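# How does a robot learn to put a bowl on a stand?

You could do it with your eyes half closed. Pick up the bowl, set it down, done! For a robot arm it's one of the trickiest little jobs around, and it happens to be my favorite thing to work on.

Our robot is named Flarlow, and Flarlow doesn't get a list of steps from me. I tried that once and wrote 13 rules, things like "move down" and "close the fingers." Then somebody bumped the stand a tiny bit to the left and every single rule was wrong. Oops.

So now we use a method called *learning by copying*. A person steers the arm through the job while the computer saves what the cameras see and how the arm moves. One try like that is called a demonstration. We collected 900 of them (my hands were so tired!), and each time we moved the bowl or the stand to a new spot.

Flarlow gets 2 kinds of views. One camera rides down by the robot's wrist and sees things close up, and the other stays put and sees the whole table.
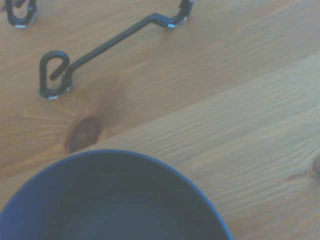
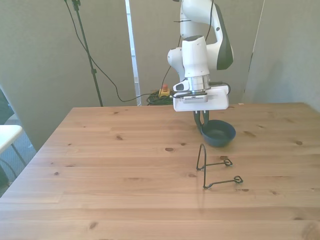 After all that collecting comes the practice part, and it happens inside a computer program we call Esum. Esum looks at a saved moment and guesses which way the arm went next. Then it checks. If the guess was off, it changes itself a teeny bit and guesses again, over and over, for a whole Saturday if we let it.

Then we test! We put the bowl somewhere new and keep our hands in our pockets. With only a few demonstrations to copy, Flarlow kept grabbing air next to the rim. With all 900 it missed much less often, though it still gets mixed up when the stand is turned sideways. I'm working on that one next.

Want to try it at home? Ask a friend to close their eyes, then guide their hand to a plastic cup. Move the cup and see if they can find it without you.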